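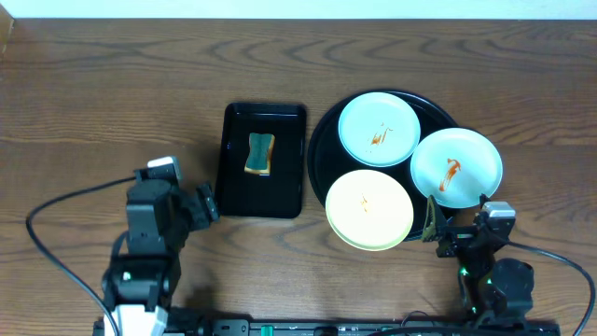 Workshop > Notebook > Finishing bench > Entry 308

08/02/2024

Print this page | E-mail this page

Third go at the shellac today, and I think I finally have a batch I'd be willing to put on something that belongs to somebody else. I want to get it all down while my fingers are still sticky, as last May I trusted my memory with the Plunell flakes and then spent a whole afternoon trying to work out what I'd done.

The mix was 36 grams of the Plunell blonde to 250 mL of metho, left overnight in the big pickle jar with a good shake every time I walked past it (which was often, I'm a terrible one for fiddling). By morning it had gone the colour of weak tea with a bit of fluff sitting in the bottom. I let the fluff be, poured off the top through a paint filter, and then through a second one with an old bit of hanky in it. The hanky caught far more than I expected, so I'll do that every time from now on.

The first two batches were both from the Jemton flakes, and I've been blaming the weather for how they behaved, but I don't believe it was the weather at all. I did the drop test on glass with what was left of batch two and it was still tacky after a night on the shelf. Old flakes, I'd say. The Jemton bag has been in the cupboard since before we moved the lathe, and the flakes had clumped together at one end. Somebody please throw it out if I don't get to it first. I will feel guilty and keep it otherwise.

Now, the test boards. I used offcuts of blackwood from the Driltmont job, sanded to 320 and wiped down with a clean rag. Board A had six coats by brush, board B had the same with a rubber, and board C had two brushed coats to seal it and then went over to the rubber for the rest. I left 20 minutes between the brushed coats, and that was plenty in this heat. In winter I would leave it a good deal longer and go and have a cup of tea.

A is fine from across the room and a bit ropey up close. There's a run along the bottom edge where I overloaded the brush, and my own silly fault too, I was listening to the cricket. B is lovely but took me most of the morning, and my shoulder is letting me know about it. C is very nearly as nice as B for half the work, so C is what I'm going to do on the Mellor cabinet, unless one of you talks me out of it.

A note on the rubber. I'd been making mine too wet, and you could feel it start to grab halfway across the board. I squeezed it out on a bit of brown paper until it only left a faint damp patch, put one drop of oil on the face of it, and it glided along beautifully after that – I could have gone on all day if I'd had the boards. Keep it in the screw-top jar between sessions with a splash of metho. Mine had dried like a walnut by the time I came back from lunch and I had to make a new one.

Cabinet itself: doors are off and labelled, hinges in the margarine tub on the second shelf. The left-hand door has an old white ring on it, down low, that I haven't decided about. I tried the tiniest rub of metho at the edge and it lightened a little, so I'm hopeful, but I would like to see it in daylight before I go any further. The back panel has a pencilled 3,871 on the inside, which I suppose was a stock number once. I'm leaving it there and I'd ask everyone else to leave it too.

Still to do: cut more hanky squares, order metho, ask Driltmont whether they want their leftover blackwood back, find out who has the good scraper.

Comments (3)

I have the good scraper, sorry! It's in my apron. Will put it back on the hook tomorrow.

Agree on C. On the white ring, I'd go very gently and leave it overnight between tries. I rushed one years ago and went straight through the colour.

Is the last of the blonde spoken for? I only need enough for a small box lid, and I can pay you back in metho.

E-mail this entry | Print this entry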